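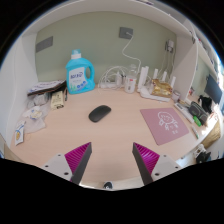 Should the second project period go ahead with the hand-held gripper as the main collection tool?
The recommendation is to continue with the hand-held gripper for desk and shelf tasks, keep one fixed arm for comparison, and settle the choice of finger pads before any further units are ordered.

Endwood Gripper Comparison – Interim Progress Report
Prepared by Nerys Voyle, project lead
Reviewed by Eleri Pugh, evaluation

1. Purpose of the report

This report covers the work completed under the Endwood award up to the end of May. It sets out progress against the agreed plan, the main findings to date, spending matters that need the funder's attention, and the work proposed for the next period.

The award supports a comparison of two gripper designs for household and office objects. The first, Prulov, is a two-finger gripper with ribbed pads on angled fingers, carried by hand and fitted with its own camera. The second, Minja, is a parallel-jaw gripper mounted on a fixed arm. Both record to the same controller software, Orkex, so that results can be compared without converting files.

2. Work completed

A total of 1,472 grasp attempts have been recorded and checked. They were made at 7 sites, most of them ordinary desks and storage areas in use by their owners. Site hosts were asked to leave their desks as they normally keep them. Objects in the test set include computer mice, pens and markers, bottles with and without handles, snack bags, and small boxes. The full object list holds 51 items and was fixed before recording began.

Each attempt was scored by two reviewers working separately. Where they disagreed, Eleri Pugh made the final decision using the written scoring rules in the project handbook. Those rules were revised once, early in the period, to separate a dropped object from an object that was never properly held. Attempts scored under the earlier wording were reviewed again.

3. Findings to date

Hard, rounded objects. Prulov performed well on low objects lying flat on a desk, such as a wireless mouse, provided that the operator approached across the narrow side. Approaches along the length of the object led to more slips. Minja gave steadier results in this group but needed more time to set up at each desk.

Tall bottles. Both grippers could hold a full-size detergent bottle by the handle. Neither was reliable on the body of the bottle, where the width is close to the limit of the opening. The team proposes to record handle and body grasps as separate tasks from now on.

Soft and thin items. Foil snack bags and plastic bags remain the hardest group. The ribbed pads grip the folds of a bag well, although an operator often needs a second attempt to catch a fold. Pens lying flat were difficult for both designs. A softer pad has been requested from the workshop and will be tested on this group first.

Cables. Loose cables behind the target object caused trouble at several sites, mainly for the fixed arm, whose planned path could not easily be changed once a run had started. Operators using Prulov steered past them with little delay.

4. Camera and controller

The wide view of the gripper camera keeps both fingertips and most of a desk surface in sight, which has made scoring easier. The cost is that small items at the sides are harder to judge for distance. Reviewers were asked to mark any attempt they could not score with confidence, and those attempts are held apart from the results.

Orkex was stable for most of the period. One fault caused the finger-opening reading to lag behind the video. It was corrected in a later release, and the affected recordings were made again in full.

5. Matters for the funder's attention

Pad wear is higher than planned. The ribs flatten with use, and replacement pads were not listed in the original budget. The team asks for approval to move funds from the travel line, where spending is below plan, to cover pads for the coming period.

Delivery of the second fixed arm is late. The comparison can continue with the present arm, but the number of sites where both grippers are tested side by side will be lower than first agreed.

6. Next period

The team will complete the softer pad trial, repeat the tall bottle tasks under the new task split, and begin work in shared kitchens – a setting requested by the funder at the opening meeting. Draft tables for the final report will be sent to the grants office with the next financial statement.

Questions on the scoring method should be addressed to Eleri Pugh. All other questions should be addressed to Nerys Voyle.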